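Nadby Desk Calculator -- Set-up Guide
Section 6: Cleaning the keys and case 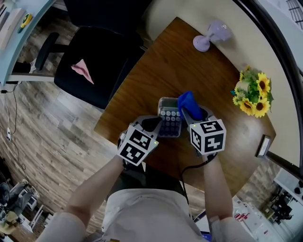 Fig. 6. Cloth at the right side of the calculator.

Before you start
Switch off. Clear a bit of table, flat, decent light. You need a soft dry cloth, a second one very slightly damp, and cotton swabs for the gaps.

CAUTION: Never spray anything onto the keys. Spray the cloth, well away from the calculator, then wring it out.

1. Turn the calculator over, tap the back twice. Crumbs drop out. Turn it face up again.
2. Wipe the display strip first, dry cloth only. One direction, no pressing.
3. Bunch up the damp cloth and go around the outer frame. Right edge tends to get the most finger marks.
4. Keys next. Work row by row, top to bottom. Short dabs -- don't drag, the cloth catches on the round buttons.
5. Swab between the keys. Change the swab when it goes gray.
6. Dry everything with the first cloth. Get into the corners of the frame aswell.
7. Leave 2 hours before switching on.
8. Press each key once and check the display. Clear when done.

Note: Sticky key? Repeat step 5 with a fresh swab. Still sticky after 2 tries, see Section 8. Do not pry the key off.

Note: Sticker glue on the case comes off with a warm damp cloth held on it for a minute. No nail polish remover, it dulls teh finish.

Keep flower vases and drinks at arm's length while the case is drying.

Last updated: July 27, 2021

Print this page | E-mail this page

Related sections
Changing the battery
Setting decimal places
Sticky or dead keys
Storing your calculator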